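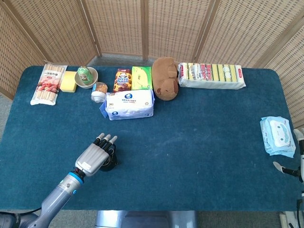 Teal cloth on the table, rattan-style divider behind. Skewers far left, then sponge, then bowl with the small figure standing in it.

Wednesday, June 9, 2021

Radio coding, politics and religion set. Listened through 21 of the 33 clips before lunch, rest tomorrow if the player behaves. Gowda keeps dropping the first second of every file – annoying, as that is where the presenter says who is talking.

Main trouble is still the "religious language" box. Pirmin ticks it for any God bless at the end of a speech. I don't. We disagree on 7 clips so far and nearly all are that. Proposal: separate box for sign-offs, leave the main one for when a politician is compared to a prophet or saviour, or scripture is quoted at some length. Pirmin Pichler to redraft the sheet, I've said I'll read it tonight.

Tone column is hopeless. "Mocking" and "fond" both ticked on the same Flititz interview, and listening again I can see why. Maybe a scale? Ask at Skosadport, they did somthing like it with newspaper leaders.

Clip 14: host says "the faithful" meaning party members. Leave uncoded for now. Same with the hymn played under the poll results, unless we start coding music, and I don't want to.

Transcripts from Gisteck came back, about 20 pages, decent but they have "alter" for "altar" all the way through. Fix before searching or the counts wil be off.

To do – new sheet, recode the 7, chase the missing sermon audio. Write-up not due till September.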